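**Incidencia:** la consola portátil Engelhardt no guarda la partida al cambiar de juego
**Fecha de apertura:** martes, 4 de julio de 2023
**Abierta por:** Lilla Farkas
**Asignada a:** Gergely Szekeres
**Estado:** resuelta, pendiente de confirmación

**Descripción**

La consola lleva dos juegos en memoria, *Henalley* y *Banarham*. Si se sale de Henalley al menú con el botón GAME y se entra en Banarham, al volver la partida empieza en el mundo 1. Si solo se apaga y se enciende, la partida sigue donde estaba. El reloj no se ve afectado.

**Pasos para reproducir**

1. Iniciar Henalley y llegar al mundo 3.
2. Pulsar GAME y elegir Banarham.
3. Jugar hasta perder una vida.
4. Volver a Henalley.

Resultado: pantalla de título, sin la opción «Continuar».

**Registro**

*L. Farkas:* Me pasa siempre en modo de dos jugadores. En modo individual solo ha fallado una vez. La batería marca carga completa.

*G. Szekeres:* ¿Qué versión aparece en Ajustes > Sistema? ¿La puntuación máxima se conserva?

*L. Farkas:* Versión 4. La puntuación se conserva, 400 puntos. Lo que se pierde es el mundo y las vidas.

*G. Szekeres:* Reproducido con la versión 4. Con la 7 no ocurre. En la 4 los dos juegos comparten el espacio de guardado temporal cuando hay un segundo jugador activo -- el último que se abre sobrescribe al anterior.

*L. Farkas:* He intentado actualizar por USB y se queda en «Conectando». Probado con dos cables.

*G. Szekeres:* Hay que abrir antes Pevthorpe en el ordenador y conectar la consola apagada. Después, mantener pulsados A y START hasta que salga el icono de la flecha. Usa un puerto directo, sin concentrador.

*L. Farkas:* Ahora sí. 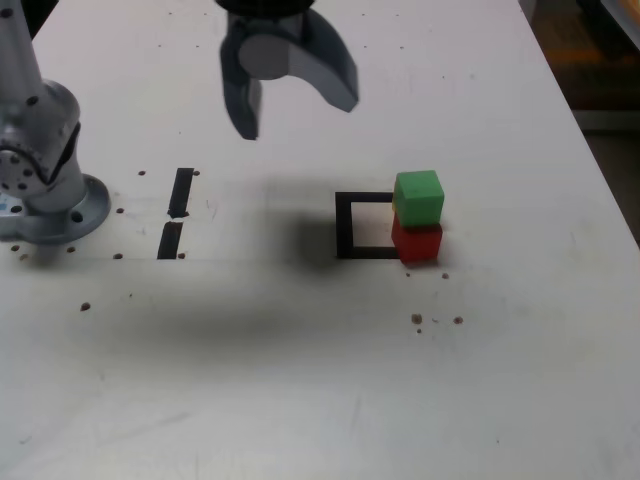 *Adjunto 1. Mesa blanca con marcas grises y pinza abierta.*

*L. Farkas:* Actualización terminada, ya aparece la versión 7. He repetido los pasos en modo individual y «Continuar» sale bien. Falta probar con dos jugadores.

*G. Szekeres:* De acuerdo. Las partidas perdidas con la versión 4 no se pueden recuperar. Si el fallo vuelve con dos jugadores, no borres los datos: exporta el registro desde Pevthorpe y súbelo aquí. Dejo la incidencia abierta hasta tener esa prueba.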